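원목 상판 오일 마감 후 끈적임이 남습니다

Iwona Wróbel
작업용 테이블 상판을 새로 마감하려고 합니다. 밝은색 원목이고 나뭇결이 보이는 상태를 유지하고 싶습니다. 같은 수종의 자투리에 Takwood 하드왁스 오일을 시험 도포했는데 30시간이 지나도 표면이 끈적입니다. 도포량은 제곱미터당 200ml였고 닦아내기는 하지 않았습니다. 연마는 332방까지 했습니다(Kozłowski 디스크, 표기 그대로입니다).
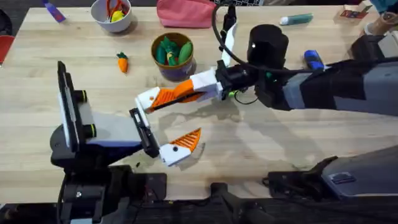
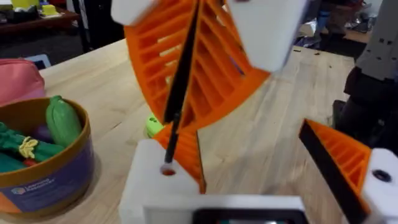 마지막 수정: 3월, 오전 중

1. 끈적이는 층을 그대로 두고 더 말려도 되는지
2. 다시 칠한다면 연마를 몇 방에서 멈춰야 하는지
실내 온도는 18도 안팎이고 환기는 하루 두 번 합니다.

Evangelia Gkikas
원인은 과도포입니다. 하드왁스 오일은 목재에 흡수된 양만 제대로 경화하고, 표면에 고인 오일은 겉만 막이 생긴 채 속이 굳지 않습니다. 제곱미터당 200ml는 1회 도포량으로 지나치게 많습니다. 보통 그 5분의 1 수준이면 충분합니다.

연마도 너무 곱습니다. 고운 방수로 갈수록 표면이 눌려 흡수가 줄어듭니다. 저는 침엽수든 활엽수든 150방에서 멈추고, 물을 살짝 뿌려 결을 세운 뒤 같은 방수로 한 번만 더 밉니다.

자투리 복구 순서는 다음과 같습니다.
미네랄 스피릿을 적신 천으로 끈적이는 층을 닦아냅니다. 결 방향으로만 문지릅니다.
하루 말린 다음 손톱으로 눌러 자국이 남는지 봅니다. 남으면 반복합니다.
120방, 150방 순으로 연마하고 분진을 제거합니다.
얇게 도포하고 15분 뒤 마른 천으로 남는 오일을 전부 닦습니다.
2차 도포는 제품 설명서의 재도장 간격을 따릅니다.

오일 묻은 천은 자연 발화 위험이 있습니다. 뭉쳐 두지 말고 펼쳐서 야외에서 말리거나 물에 담가 뚜껑 있는 금속 통에 넣으십시오.

Curklow
저도 비슷했는데 그냥 6주 놔두니 굳었습니다. 다만 먼지가 다 붙어서 결국 갈아냈습니다.

Potby
18도면 온도는 문제없습니다. 습도를 안 적으셨는데 70%를 넘으면 경화가 눈에 띄게 늦어집니다. 통을 충분히 저었는지도 확인하세요. 건조제와 왁스가 바닥에 가라앉은 채로 윗부분만 떠서 쓰면 얇게 발라도 잘 안 마릅니다. 332방이라는 표기는 처음 봅니다. 320방에 가까운 것으로 보고 판단하면 될 것 같습니다.

Iwona Wróbel
습도는 55%입니다. 통은 흔들기만 하고 젓지 않았습니다. 자투리를 닦아내고 150방으로 다시 시험하겠습니다.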